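How do I keep two POVs from sounding like the same person?

Posted Mar 26, 2018 in Drafting & Revision

Randix

I'm 1,117 words into chapter four of a dual POV fantasy and I've just read it back next to chapter three. They're the same person! One is a retired river pilot, the other is a nineteen-year-old forger, and both of them notice the weather first and think in these long, wistful sentences. I love them both and I want a reader to be able to open the book anywhere and know who's talking. Do I fix it now or finish the draft and fix it in revision? I'm hoping to be done by the end of April.

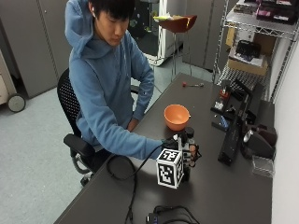 2 replies

Kalar

Oh, I love this problem, because fixing it is so much fun. Start with what each of them notices! Your pilot has spent a whole life reading water, so when he walks into a tavern he's going to clock the exits, the slope of the floor, who's drifting toward whom. Your forger sees paper, ink, handwriting, the cheap seal on somebody's letter. Take one short scene (mine was some 1,194 words, a dinner that goes wrong) and write it twice, once from each head, with the dialogue kept exactly the same. Everything around the dialogue has to change. I did this with two sisters and found out that one of them never asks herself a question and the other does it constantly. I hadn't planned that at all, and it carried me through the whole book.
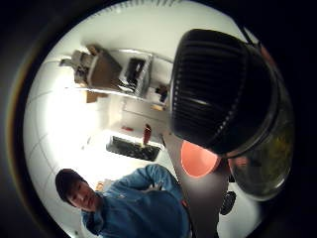
Black ribbed lid on a clear glass jar

Then look at sentence length. Give one of them the long sentences and take them away from the other completely. You can loosen up later, but go too far at first. It feels silly for a page or two and then it starts to feel like a person.

As for when, I'd fix it now, at least in these two chapters. You'll write the rest in the right voices and have much less to redo. 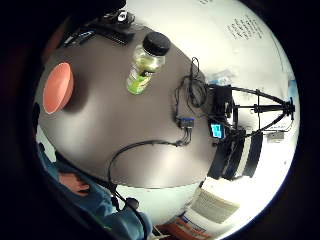
The other thing I'd try is swearing. What does each of them say when they drop something on their foot? A pilot's curses and a forger's curses come from different places, and once you have those you'll find their jokes and their comparisons too.

Willems

finish the draft first, you can fix voice later. also put the name at the top of each chapter so people aren't lost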